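Project report: Hand-held grippers for folding clothes

Lakshmi Poojary
Final year project, submitted December

1. Background

The aim of the project was to build a pair of hand-held grippers that a person can use to fold clothes, so that the movements can be recorded and later copied by a robot arm. The arm itself was outside the scope. My part was the two grippers, the mounting for the cameras, and a first set of folding trials carried out at home.

I chose folding because it is hard for a machine and easy for a person, and because it needs two hands. A shirt or a jacket has no fixed shape, so the gripper has to pick up an edge without knowing exactly how thick it will be. The department already had an older single gripper, called Condar, which was built for picking up blocks. I used its drawings as a starting point and named my version Prirora.

2. Design

Each gripper has two fingers that close together when the handle is squeezed. The fingers are driven by linkage arms so that the pads stay close to parallel over the whole travel. On Condar the fingers turned on a single pivot each and met at the tips first, which was fine for a block but let thin cloth slide out at the sides.

The arms were printed on the shared printer in the Sandu workshop. The first set was solid and heavy. For the second set I cut triangular openings into the arms, and after that a session of folding no longer made my wrist ache. I went through three versions of the outer arm before the holes lined up properly with the pivot screws. The second version had been drawn in one unit and exported in another, and I did not notice until it came off the bed of the printer.

The pads gave more trouble than the arms. Smooth pads slipped on anything shiny. Textured pads held better but marked a light cotton shirt, so I rounded off the edges of the texture with fine paper.

3. Cost

The total spend was 2860 rupees, of which 2000 was the allowance from the department. The rest I paid myself. Most of it went on filament and screws. The handle grips were reused from a broken tool in the Sandu scrap box.

4. Trials

The trials were done in a bedroom with the clothes laid out on the bed. I had planned to use the long table at the workshop but it was booked most afternoons, and a mattress is closer to where people fold clothes anyway. The mattress gives way slightly under the gripper, which helps when getting one finger underneath a hem.

Each trial began with the garment spread out flat. The order for a jacket was: smooth the body, bring one sleeve across, bring the other sleeve across, then fold the lower half up. T-shirts used the same order without much attention to the sleeves. I kept a notebook open on the side and wrote down each drop.

The trials were done between ten in the morning and four in the afternoon. After that the light from the window got low and the recordings became too dark on one side. A lamp was tried but it put a hard shadow of the gripper across the cloth.

5. Results

T-shirts were the easiest and I stopped recording drops for them after the first few runs. Trousers were fine except at the waistband, where the cloth was too thick for the jaw to close fully. Jackets were the slowest. The best jacket run took around 9 minutes with no drops, which is much slower than by hand.

The main cause of drops was pinching too little cloth. When I took a deeper bite the sleeve held all the way across, but it left a bunch at the cuff that then had to be flattened. Zips were a smaller problem. The stiff line of the zip pulled the front of the jacket along with the sleeve if I moved too quickly.

Two views from the jacket trials follow.

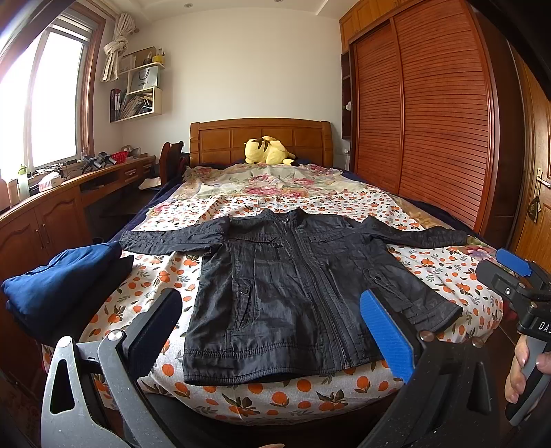
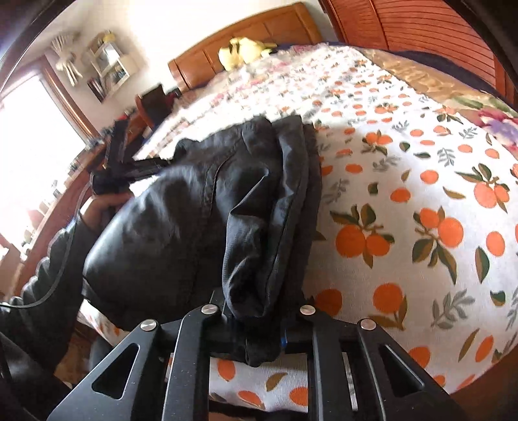

Figure 1 (first picture): jacket spread out with the sleeves to the sides. Figure 2 (second picture): black cloth held in the gripper jaw.

6. Further work

The jaw should open wider for waistbands and padded coats. I would also move the cable exit to the back of the handle. The drawings and the notebook pages have been put in the Drirnska folder on the department drive, together with the print settings for the last version of the arms.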